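Slots for small things

Desktop racks are usually sold by outside size, and the figure that matters is the gap between dividers. Catrin Dafis, who draws storage parts for Lindby, starts with the object to be held and works outwards. A slot slightly wider than the item lets it lean; a tight one has to be gripped with the other hand while the item is pulled free.

Her test bench in Flinbridge is a plain table, used at standing height. Samples are loaded and emptied 100 times before a drawing is changed.
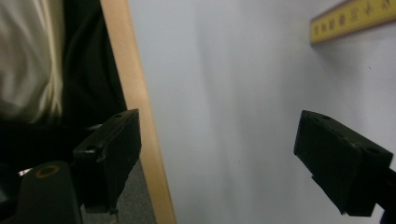 Divider height is the second variable. Tall fins hold a plate or card upright but hide its edge. Dafis keeps them a little below the back wall, which then acts as the stop. 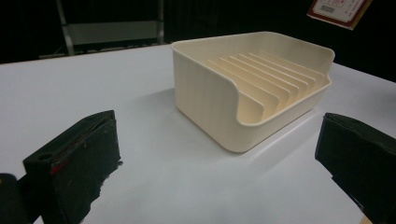

A scooped front costs some stiffness in the wall – the rounded rim recovers part of it – and gives the fingers room to reach the lower half of each slot. Sloping the front edge of the fins helps with loading, as the item finds its slot at a shallow angle.

Cleaning is less well solved. Narrow slots collect dust at the base, and a 15 mm brush is the widest that Dafis recommends. Asnakech Assefa, who tests for Stedideo, prefers a removable floor. That version is still being drawn.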